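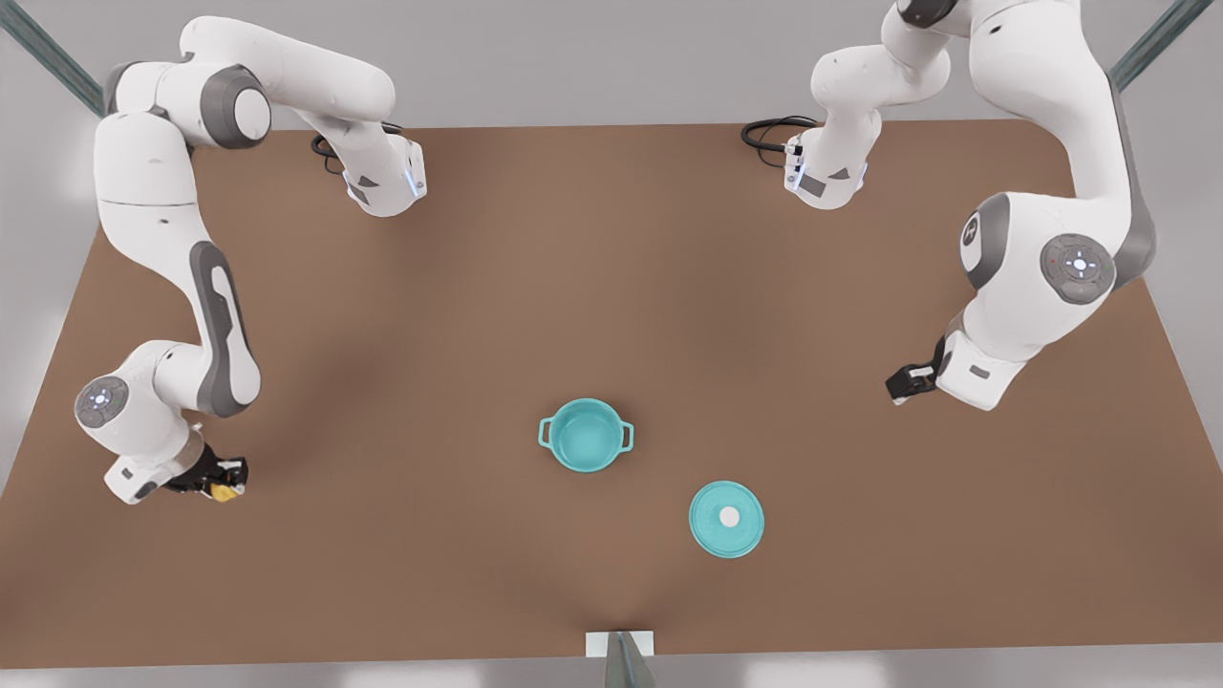 Distdale High School Homecoming Archive
README, last updated October 27, 2020

Welcome! This is the full set of homecoming and winter formal records for Distdale High, typed up from yearbooks, the student paper and three very heavy boxes that used to sit under the stage. It covers court candidates, dance themes, parade order and game scores, and we are thrilled to finally share it with classmates, families and anyone who likes old school history.

What you get

courts.csv -- one row per candidate, 2313 rows in all. Columns are year, event, name as printed, grade, title (if the person won) and source.
themes.csv -- dance themes, with the location and start time when the paper gave them.
parade.csv -- floats and cars in the order they were announced. Great fun to read, even if you never marched!
notes.txt -- everything that would not fit in a column, including the year the Dultbridge game was moved and the court walked in at halftime of a JV game instead.

Where it came from

Teófilo Huaranga typed the yearbook pages. Nelli Kauppinen did the student paper, which meant reading microfilm at the Alton library for most of a summer. Shafiq Mollah merged the two and wrote the script that checks for doubles. The files span 79 school years.

Names

Names are kept the way they were printed, misspellings and all. If we know the right spelling, it goes in the name_fixed column, and the printed one stays put. Married names are left out. If you were on a court and would like your entry changed or taken down, write to us and we will do it, no questions asked.

Known gaps

There are 40 rows with no first name, mostly from early papers that wrote "Miss" and a last name. Captions that say "front to back" or "left to right" were copied in that order, but a few clearly have two people swapped. Those have a 1 in the order_doubt column. Winter formal was held in December until the new gym opened and then moved around a lot, so please don't guess a month from the event name.

Loading the files

Plain CSV, UTF-8, commas, header in the first row. Open them as UTF-8 or the accents will come out scrambled. Blank means we don't know. A single dash means the paper said there was no winner that year (it happened!).

Using it

Free for reunions, class projects, family trees and newspaper columns. Please credit the Distdale Homecoming Archive. Corrections are very welcome, and a scan or a snapshot of the printed page helps a lot -- send them to Nelli through the alumni office.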